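Neues aus der Schreibstube

So, meine Lieben, der Mai ist fast rum und ich sitze immer noch an der Vereinschronik. Im Januar habe ich großspurig verkündet, dass ich das bis Ostern schaffe – na ja. Inzwischen sind es 436 Karteikarten, und gestern kam noch ein Schuhkarton dazu, den Stavros Galanis beim Umzug hinter seinem Heizkessel gefunden hat. Lauter Briefe aus unserer Partnergemeinde Bredonside, manche auf so dünnem Papier, dass ich sie kaum anzufassen wage!

Am schönsten finde ich die Briefe über die Chorreise. 53 Leute in einem einzigen Bus, der Fahrer sprach kein Wort Deutsch, und kurz vor der Fähre fehlte plötzlich der halbe Alt (die Damen waren Eis essen). Panagiotis Karamanlidis hat damals Tagebuch geführt und mir alles zum Abtippen überlassen. Seine Handschrift ist eine Zumutung, aber er erzählt herrlich, vor allem von der Gastmutter, die ihm jeden Morgen gebratene Nieren hingestellt hat. 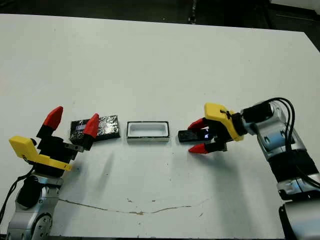 Was mir noch fehlt, sind die Jahre nach der Reise. Wer hat Programmhefte, Liedblätter, Zeitungsausschnitte? Auch Kassetten nehme ich gern, mein altes Abspielgerät läuft wieder. Bitte schreibt mit Bleistift euren Namen auf die Rückseite, dann bekommt ihr alles zurück. Ach ja, und falls jemand weiß, wer die Dirigentin mit dem großen Hut war: bitte melden, ich grüble seit Wochen.

Gedruckt werden erst einmal 100 Stück, 165 Seiten stark, wenn ich mich beim Kapitel über die Sommerfeste zusammenreiße. Vorbestellen könnt ihr ab sofort bei mir, am besten nach der Probe oder per Zettel in den Briefkasten am Probenraum.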